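The Week the Grippers Wouldn't Let Go

By the time anyone at Truratar noticed the problem, 37 recordings had already been thrown out.

The company collects folding and dressing data in ordinary homes. People are paid by the session to pick up clothes, fold them and put them down again using a hand-held gripper in place of their fingers. The recordings go to Clekow, which uses them to train the arms in its laundry-sorting cells. In October, Clekow's arms began to do something odd with knitwear. They would close on a sweater, lift it, carry it to the right spot and then hold on.

"The arm thought it had released," says Imogen Fairclough, who runs testing at Clekow. "The software said open. The sweater was still hanging there."

On T-shirts and towels the fault hardly showed. On heavy knits it was hard to miss. An arm would start back toward the bin with a cardigan trailing from one finger, and twice the garment was dragged into the next cell. The second time, on a Monday shift, a sleeve went under a conveyor guard and pulled the guard out of line. An operator, Beverley Bickerstaff, reached in to free it while the neighboring arm was still live.

She wasn't hurt. The arm stopped when her shoulder crossed the light curtain, with a gap she puts at roughly 6 inches.

"I've worked next to machines for years and I know better," Bickerstaff says. "But it was a sweater. You don't think of a sweater as a jam."

Clekow shut down all five cells that afternoon. They stayed down for 52 hours.

The first suspect was the finger pads. A worn pad can catch on yarn, and Horrocks, the shop that makes them, had changed its mold over the summer. New pads went on and the fault stayed. The second suspect was the release timing, which also checked out. Only then did Fairclough's team go back to the home recordings and watch them one after another.
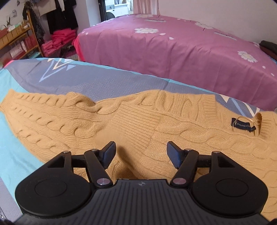
A hand-held gripper over a cable-knit sweater laid out on a bed.

Cable knit is a hard case. The twisted columns stand up from the cloth, and a fingertip can hook a loop without gripping anything. In session after session, people had opened the gripper, found it still attached, and given a small sideways flick to shake the garment loose. They did it without thinking. The flick lasted a fraction of a second, and a cleanup program called Rutent, meant to smooth out shaky hand movement, had removed it as noise.

What the arms learned from was a release with the release taken out.

The fix took less time than the search. Rutent now leaves the last second of every recording alone, and the cells check finger load after opening. If there is still weight on the pads, the arm stops where it is and calls for a person.

The safety side has taken longer. Clearing a snag now means locking out both neighboring arms, and operators complain that it slows the line. Fairclough agrees that it does. She has asked for a longer reach tool as well — the order was still waiting for approval when we spoke.

Bickerstaff is back on the same cell. Knitwear goes through it on the morning shift only, with two people on the floor.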